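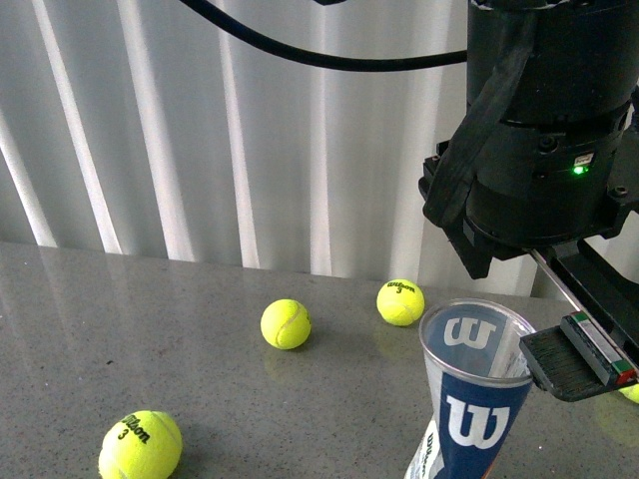
Convocatoria de participantes - Proyecto estudiantil Kesuline de manipulación robótica

El taller de automatización Grutimari abre la convocatoria para incorporar estudiantes al proyecto Kesuline, dedicado a la recogida y el empaquetado de objetos con un brazo robótico. El curso comienza en octubre y termina con una prueba interna entre equipos.

Objeto del proyecto

La tarea de referencia consiste en introducir pelotas de tenis en su bote, colocado en vertical sobre la mesa. Es una tarea de tolerancia reducida: la pelota entra con poca holgura, el bote vacío pesa poco y se desplaza con cualquier contacto lateral, y el borde transparente resulta difícil de segmentar sobre una superficie pulida. Cada equipo elige su estrategia de agarre y de aproximación. No se admite fijar el bote a la mesa.

Plazas y perfiles

Se ofrecen 20 plazas, repartidas entre los siguientes perfiles:

Control y cinemática. Planificación de trayectorias, límites de velocidad articular y ajuste de la fuerza de cierre.
Percepción. Calibración cámara-brazo, detección de objetos esféricos y tratamiento de reflejos.
Datos y aprendizaje. Grabación de demostraciones por teleoperación, depuración de episodios y entrenamiento de políticas.
Mecánica. Diseño de dedos y almohadillas para la pinza, cableado y mantenimiento del montaje.

Requisitos

Estar matriculado en un grado o ciclo superior de carácter técnico. Se requiere programación básica en Python y soltura con la línea de comandos de Linux. Para el perfil de mecánica se sustituye lo anterior por experiencia en CAD e impresión 3D. No se exige haber trabajado antes con robots.

Dedicación

2 sesiones semanales en el aula Elano, en horario de tarde, más el trabajo individual que requiera cada perfil. La carga total es de 60 horas presenciales. Las faltas deben comunicarse antes de la sesión, ya que los turnos de uso del brazo se asignan por parejas.

Objetivo técnico

El conjunto de los equipos deberá reunir más de 3000 episodios etiquetados antes de la prueba final. Se contabilizan tanto los intentos correctos como los fallidos, siempre que el registro esté completo y la etiqueta indique la causa del fallo (caída de la pelota, vuelco del bote, parada de seguridad).

Se ofrece

Acceso al equipamiento y al repositorio del proyecto, certificado de participación y autoría en la memoria técnica. La participación es gratuita y no remunerada. Los dos perfiles de software podrán solicitar además tiempo de cálculo en el servidor Amarasinghe - sujeto a disponibilidad.

Solicitud

Formulario disponible en la secretaría del taller. Adjuntar expediente académico, perfil solicitado en orden de preferencia y un texto de una página como máximo sobre algún trabajo técnico previo, aunque sea de clase. Las solicitudes sin perfil indicado no se tramitarán. Los admitidos realizarán una sesión obligatoria de seguridad antes de operar el brazo.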